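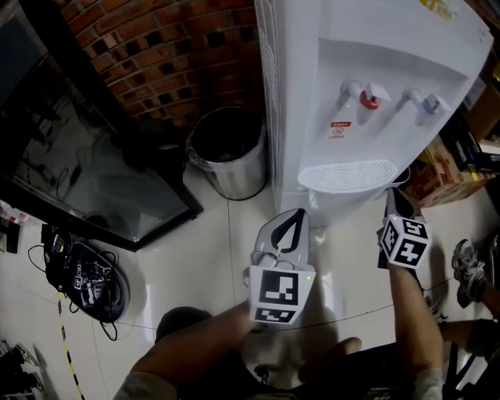

How often should the drip tray be emptied?
Once a day in normal use, and again whenever water can be seen standing between the slots.

Section 3. Siting, first use and care of a floor-standing dispenser

This section covers a bottled-water dispenser with one hot tap and one cold tap, as supplied by Viko under the Jinero service plan. It replaces the sheet issued in May. Keep it with the bottle delivery record.

3.1 Choosing the position

1. Stand the dispenser upright on a hard, level floor. Tiles are suitable. Carpet is not.
2. Leave a gap of 10 cm between the back of the cabinet and the wall. On a curved wall, measure at the narrowest point.
3. Check that the mains lead reaches a wall outlet without crossing a walkway. Do not use an extension reel.
4. Keep the cabinet out of direct sun and away from radiators.
5. Place the waste bin to one side, where it can be reached from the taps but does not block the drip tray. Line it before use and fold the bag over the rim.

Note: Brick gives off dust for some time after building work. Brush the wall down and let the dust settle before the bottle is fitted.

Caution: Do not lay the dispenser flat. If it has been carried on its side, stand it upright for 3 hours before switching on.

3.2 Fitting the bottle

1. Switch off at the outlet.
2. Wash and dry your hands.
3. Wipe the neck of the bottle with a clean, damp cloth. Remove any loose wrapping from the neck.
4. Peel the seal from the cap. Leave the cap itself in place.
5. Lift the bottle with both hands, bending at the knees, and lower it neck first on to the seat. Ask for help if the bottle is too heavy to lift in one movement.
6. Wait until the air bubbles stop rising.

3.3 First use

1. Put a jug under the hot tap and press the lever until water runs steadily. The hot tank must be full before the heater is switched on.
2. Repeat at the cold tap.
3. Pour this water away.
4. Switch on at the outlet, then at the heating and cooling switches on the back of the cabinet.
5. Allow 30 minutes before drawing hot water. Cold water takes longer, and longer still in a warm room.

Caution: Water from the red tap can scald. Keep children away from the lever and hold the cup by its handle, not by the rim. Do not remove or cover the warning label under the tap.

Caution: Never run the heater with an empty hot tank. If the bottle runs out, switch off the heating until a full one is fitted.

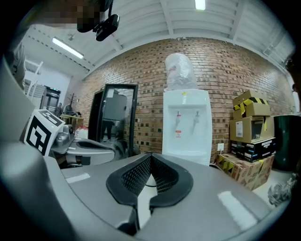
Maksymiv writes that the dispenser in their shared workroom gurgled loudly after each change of bottle, and asks whether the seat was at fault. Gurgling in the first few minutes is normal - air is passing up into the bottle as the tanks fill. If it goes on with both taps closed, lift the bottle off, check the seat for grit or a piece of torn seal, and refit. Water on the floor together with gurgling may mean a cracked bottle. Switch off, remove the bottle and ask Kevell for a replacement.

3.4 Daily and weekly care

1. Lift out the drip tray, empty it and rinse it under the kitchen tap. Dry it before putting it back.
2. Wipe both levers and the spouts with a clean cloth and a mild washing-up liquid. Rinse with a second cloth.
3. Wipe the alcove behind the taps from top to bottom.
4. Once a week, wipe the side panels and sweep the floor along the foot of the wall.
5. Change the bin liner when the bin is three-quarters full. Wet paper cups leak if they are left overnight.

Note: Do not use scouring powder or bleach on the outside of the cabinet. Both dull the white finish, and bleach leaves a taste if it reaches the spouts.

3.5 Draining and descaling

The tanks are to be drained and descaled after every 2,000 litres, or sooner if the hot tap slows down.

1. Switch off and leave the hot tank to cool fully.
2. Remove the bottle.
3. Draw off as much water as possible through both taps.
4. Put a bucket under the drain plug at the back, unscrew the plug and let the rest run out.
5. Refit the plug and fill with descaler mixed as stated on the packet.
6. Leave for the time given on the packet, drain, and flush with clean water until no smell remains.
7. Fit a fresh bottle and repeat the steps in 3.3.

Caution: Label both taps "Do not use" while descaler is in the tanks.

3.6 If the dispenser will be out of use

For a break of more than 10 days, switch off, remove the bottle and drain both tanks. Leave the drain plug out and the tray upside down on a cloth to dry. Store part-used bottles nowhere - empty them and return them with the next delivery.

Sheet revised 7/18/23.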